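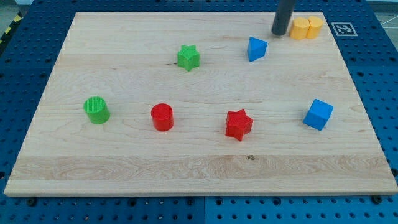
I've had Lulleo running for most of a semester now, and people in my department keep stopping me in the hallway to ask if it's worth their time, so I'm writing it all down once and then I can just send a link!

Quick version first. Lulleo is a method (and the code that goes with it) for teaching an arm to push and group objects on a tabletop after you type a plain sentence, something like "put the red ones together." It came out of the Pestdale group, and the pitch is that you need very few demonstrations. Their write-up uses 100 per task. I'm used to needing way more than that for anything involving language, so I was curious and also kind of grumpy about it before I'd even downloaded the thing.

Setup took me an afternoon and then most of the next morning. The install itself is fine, and the readme is one of the better ones I've seen (real sentences! with verbs!). Where I lost the time was calibration. You put a square printed tag on the table next to the work board and the software finds everything else from there. Great when it works. My first printout was a hair too small because the printer had scaled it to fit the page, and Lulleo doesn't check. It cheerfully learned a table that was slightly the wrong size, and every push landed short. Measure your tag with a ruler. Please.

The objects are just toy blocks, which I love. Stars, cylinders, a cube, a triangular prism, in red, green, blue and yellow, all sitting on a plain maple board. The end of the arm is a plain dark cylinder that nudges things along, no fingers to break and no grasp planning to argue about. If you've ever spent a week chasing a slipping grasp, you'll know how relaxing that is.

So, does it do what they say? Mostly, yes. I collected my 100 demonstrations for the color grouping task, trained overnight on one card, and ran 131 test trials with the blocks scattered by hand each time. It finished the job in 24 fewer of those than I'd hoped, going by the success rate in the paper, but I was still pretty impressed. My old setup, a straight behavior cloning model we call Cuesta, wanted 3609 demonstrations before I'd have trusted it with the same sentences. I did that collection myself over one long June and I don't recommend it.

What I like best is how it recovers. Stars are horrible to push, because you catch a point and the whole block spins off in some direction you didn't want. Cuesta would just keep shoving at the spot where the star used to be. Lulleo backs off, comes around the other side and tries again, and it picked that up without my ever showing it a deliberate mistake. The paper puts this down to a training step where it replays each demonstration with small random bumps added. I turned that step off for one run out of curiosity and the recovery pretty much vanished, so I believe them on that one.

Now the gripes.

Blocks that are touching. Oh boy. If two blocks of the same color start out pressed right up against each other, it will sometimes treat them as a single lump and plow into the pair. For "group the yellows" that's harmless, they're already grouped. For "move one yellow block next to the cube" it's a mess, and I haven't found a setting that helps. The authors list it under limitations in one short line, and I think it deserved a paragraph.

Corners of the board are the other weak spot. It gets timid near the edges, and a block that starts way out in a back corner can sit there while the arm hovers and fusses. Adding a few demonstrations that start in the corners made this a lot better for me. You'd think the collection guide would mention it!

Language is decent but fussy. "Red star" and "the star that's red" both work. "The pointy one" got me the triangular prism one time and a star the next, and okay, I can't really blame it for that. Long sentences with two steps in them are hit or miss, so I split them up and feed them in one at a time.

The logging tool is also ugly and slow, and it names every run with a string of nonsense you can't change from the menu. I rename the folders by hand. A friend at Tedurbridge wrote a little script for it, which I keep meaning to ask for.

Would I recommend it? If you've got an arm, a flat table and a box of blocks, and you want a language pushing baseline this month and not next year, sure, go for it. If your objects are going to be stacked or crammed together, I'd wait and see what the next release does about touching blocks. Four stars out of five from me. I'm starting on the sorting-by-shape task next, with extra corner demonstrations from day one this time, and I'll add the numbers to this page when I have them.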